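Buying a Hand-Held Gripper Kit: Notes for Unit 6
Intro to Robot Learning Hardware, Ladesham evening course

Okay, so before we get to the price sheet, a word on how I want you to read it.

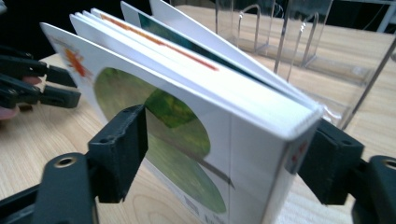
A price sheet tells you what the seller thought you'd ask. My job tonight is to get you asking other stuff. We're using the Laitinen two-gripper kit as our case, mostly since I've lived with it since June and have opinions! You'll get to compare it with the Ivska set at the end.

What you pay for

The Laitinen kit came to 1,913 with shipping, for two hand-held grippers, the software license and a carrying case I've already stopped using. The license is the part people skim past. It covers you for a year, and after that you pay again if you want updates. You can keep recording on the old version, and I know a lab in Drodaslow that does exactly that and seems perfectly happy.

Write the yearly cost on its own line when you do your comparison. Don't fold it into the hardware.

How it feels in the hand

I like it more than I expected to. The squeeze is light, and I can work for a good stretch before my thumb starts complaining. Smaller hands have a harder time — in last term's group the folks with short fingers kept shifting their grip halfway through a task, and you can see that wobble in the recordings later. If you can, try before you buy. If you can't, ask the seller for the reach from the handle to the trigger and measure your own hand against it.

Things I make every kit do

Anybody can pick up a foam block, so I never bother with the demo objects. I go for books. A board book is a wonderful pest: it's stiff, the cover is slick, and the pages fan open the minute you hold it by the wrong part. Grip it across the spine and the front cover and you find out fast whether the fingers stay parallel under load. Then I try putting it down upright in a stand, which is where most first-timers (me included) knock the stand over.

After books I go to a paper cup, a wet sponge and a door key lying flat on the table. The key is the mean one. The Laitinen fingers got it 6 times out of 9 for me, and I'd call that decent for pads that blocky.

What bugged me

The manual is thin. It spends two pages on unboxing and one paragraph on calibration, and calibration is where you'll lose your first afternoon. Do it with the lights set the way you plan to record, and do it again if you move the table.

Spare pads are sold in sets of four, so you can't buy just the one you wore out. Support did answer my emails, usually the next morning.

For next time

Read the Ivska sheet in the folder and fill in the same comparison table: purchase price, yearly cost, spare parts, hand fit, and one object from your own kitchen you'd want to test. Bring the object if it fits in a bag. No knives please, and nothing that leaks.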